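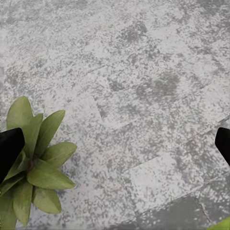 Patio chores in sim, 2023-09-28

Back on the yard scene today, me driving, Ha-rang Ryu on the logs. The question on the whiteboard is still Esmaeil's: could a machine take over the boring outdoor jobs yet? Sweeping, moving plants, wiping down the grill. My answer after a morning of it is "some of the reaching, none of the judgment," and I'm in a pretty good mood about it!

Plants are the part that bugs me. Broad leaves spread out over the paving and I can't find a clean place to grab. Open fingers, come down slow, then what? A person just scoops underneath without thinking. Shirin wants a penalty for touching leaves (good idea, I think, but she gets to write it).

Speckled slabs are no help either. Ha-rang wonders if the depth estimate likes them as little as I do, so that's on the list for Rikbridge.

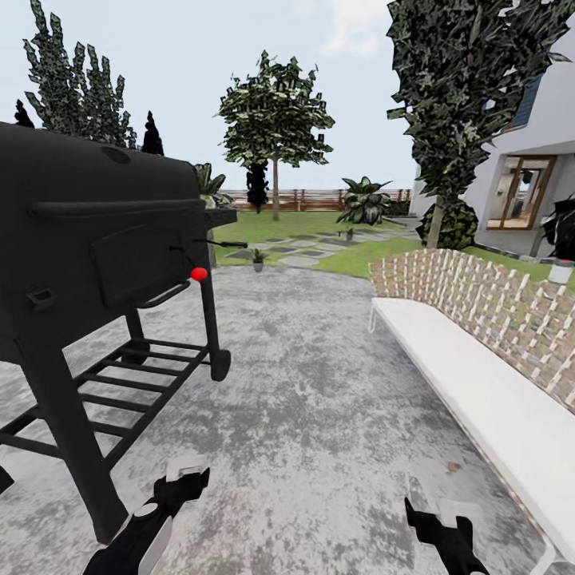
Grill, next round

Came at it from behind, lid closed, both grippers low over the patio. I like this job better because the grill has things to aim for: a rod handle, a little red ball under it, a shelf made of bars. Plan is 12 tries at the handle with the Follow controller, then 100 overnight if nothing silly happens. Fatemeh bets 2 good ones out of the 12. I said more, and I owe her lunch if I'm wrong.

To do: ask Gholamreza for the July settings, and save the start pose before anybody resets the scene again.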